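3.2 Fruit kept on the table

Households in the Eswood survey were asked where they put fruit after bringing it home. Of the 536 that answered, 90 said they used a table in a shared room and left the fruit there until it was eaten. The rest used a refrigerator, a pantry shelf or the kitchen counter. Venkataraman's earlier work in Gundari found the same habit in homes with small kitchens.

Table fruit was rarely kept in one place. Larger pieces such as oranges and plums went on a tray, small fruits often stayed in the clear plastic box, and one or two pieces sat directly on the cloth (Figure 2). Tissues shared the same surface; books stood on a rack behind it. We recorded fruit as "loose" only when it touched the cloth or the tabletop.

Figure 2. Fruit on a plaid tablecloth, on a tray and in a clear clamshell container, with a tissue box and two upright books.

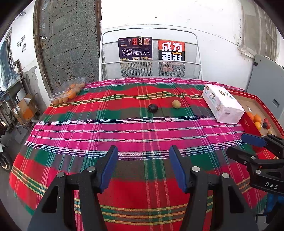
Should plums be left out at room temperature or put in the refrigerator?

Firm plums can be left out until they give slightly when pressed near the stem. Ripe ones keep longer in the refrigerator.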